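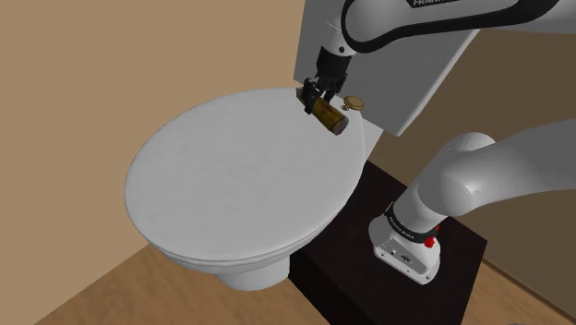

渲染画面：壁挂式马桶，盖子合着，白色机械臂伸到盖子后侧上方

Clostley公关部 例会记录
周三下午，小会议室
主持：Hrefna Frandsen
记录：Frida Laxdal（边听边打，有错字请直接在共享文档里改）
出席：媒体组、内容组、活动组，法务来了一位，后半段才到
请假：设计组两位，意见已提前发在群里

一、上次记录
没有异议，通过。上次说的"媒体名单合并"仍未做完，顺延，见第四项。

二、Loklow客户的奖项申报
先讲这个，客户催得紧。
Loklow想报行业传播奖，非营利合作类。9月底截止，系统关得早，当天下午五点就不收了，不要拖到晚上。
内容组初稿写完了，Hrefna看过，意见如下：
——开头太长。评委一天看几十份，第一段必须讲清楚做了什么、给谁做的。现在第一段在讲行业背景，删。
——"影响深远""广受好评"这类词全部拿掉，换成数字或者原话。
——报名人数是816，稿子里有一处写成861，改过来，全文再搜一遍。
——网站访问量1,613，要写清楚是哪个时间段的。内容组说是活动当周，那就写"活动当周"，不要写"活动期间"，两个口径不一样，评委会问。
——合作方的引语还没拿到书面同意。没有同意就不能放。
讨论了要不要同时报"最佳小预算项目"。媒体组觉得可以，材料八成能共用，多交一份报名费。活动组反对，说预算口径讲不清，场地是合作方出的，算不算进去有争议，万一被问到很难看。法务（这时候还没到）需要看一眼。
Hrefna：先按一个类别准备，第二个类别等法务意见，周五前定，过了不等。
申报视频限2分钟，现在的版本超了。内容组建议砍掉开场的办公室镜头，大家同意。字幕用中英双语，英文由Frida校。

三、Sternura新闻稿复盘
稿子发出后，7家媒体采用，其中两家改了标题，一家把客户名字拼错，已联系更正，网页版改了，转载的那些没办法。
主要问题出在时间上。原定上午十点发，客户法务九点四十还在改第三段，最后下午才出去，错过了两个早间栏目。媒体组意见比较大，说答应了编辑的时间又往后推，下次人家就不等了。
讨论结果：
新闻稿定稿时间提前到发布前一天中午。过了中午客户再改，只改事实错误，不改措辞。这一条写进服务说明，由Hrefna去跟客户讲。
活动组问，如果客户坚持要改怎么办。Hrefna说那就整体顺延一天，不能当天临时推。
另外标题。编辑反馈说原标题看不出新闻点，二十多个字，公司名占了一半。以后标题先给媒体组看再送客户，顺序不要反。
采访提纲这块做得不错，编辑专门回信说省事，以后照这个格式。模板Frida放到共享盘，文件夹名待定。

四、媒体名单合并
三份名单，格式都不一样，有一份还是旧版表格打开会报错。重复的很多，离职的也没清。

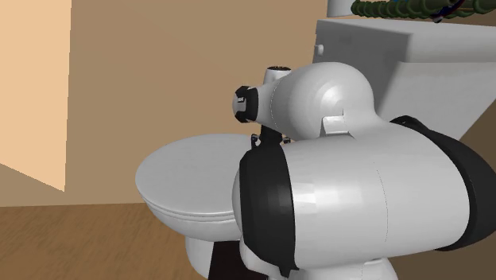
媒体组的意思是不要再一条一条对了，直接以最近一年有往来的为准，其他先归档，不删。内容组担心地方媒体会漏，那边往来少但有时候很要紧。折中：地方媒体单独留一张表，不按往来时间筛。
联系人备注栏要统一。现在有人写"人很好"，有人写"别打电话"，有人整段贴邮件。以后只写三样：跑什么口、习惯用什么方式联系、最近一次联系时间。私人评价不要写，名单有可能要给客户看的。
个人手机号一栏，法务（到了）说要有对方同意才能留，没有记录的先隐藏。媒体组说这样工作量又上去了，法务说没办法，必须。
完成时间：下次例会之前。负责人媒体组，内容组出一个人帮忙，谁去会后自己商量。

五、第二类别的法务意见（补第二项）
法务到了之后补问。场地由合作方提供的，可以报，但要在预算说明里单列"实物支持"，写估值依据。没有依据就不要报。活动组去问合作方有没有报价单，有就报，没有就算了。
引语同意书用现成模板，邮件回复"同意"也算数，要存档。

六、Thorlacius演讲活动
Thorlacius那边邀请我们出一位讲者，题目是小机构怎么做媒体关系。Hrefna原则上去，时间跟另一个客户会有冲突，还在协调。
如果去不了，由媒体组出人。媒体组目前没人举手。
PPT不要超过二十页，案例用Loklow的话要先问客户。不要用Sternura的，刚出过拼写那件事，敏感。
主办方要讲者照片和一段简介，一百字以内。Hrefna的旧简介还写着前年的职务，重写，Frida代笔，本人过目。
差旅对方报一半，另一半走部门预算，有余额。

七、杂项
——社交账号密码又有人存在桌面文档里。请马上删掉，统一用密码管理工具。
——对外邮件签名还有人用旧地址。
——实习生面试往后推一周，活动组的要求。
——月报格式不变，剪报截图请带上日期，上个月有好几张没有，客户来问了。
——有人提议例会改成隔周开，讨论了几句没有结论，下次再说。

待办
内容组：奖项稿第二稿，改数字，视频剪短，周五前
活动组：问合作方报价单和引语同意
媒体组：名单合并，地方媒体单列一张表；Thorlacius备选讲者
法务：第二类别的预算说明，拿到草稿后看一遍
Hrefna：跟客户讲定稿时间；确认演讲档期
Frida：英文字幕、采访提纲模版上传、简介

下次例会时间照旧，地点可能换到楼上，以群里通知为准。
散会四点五十。

补记：会后内容组查了，861那处已经改好，附件二的表格里还有一处同样的错，也一并改了。请拿到旧版的同事不要再往外转。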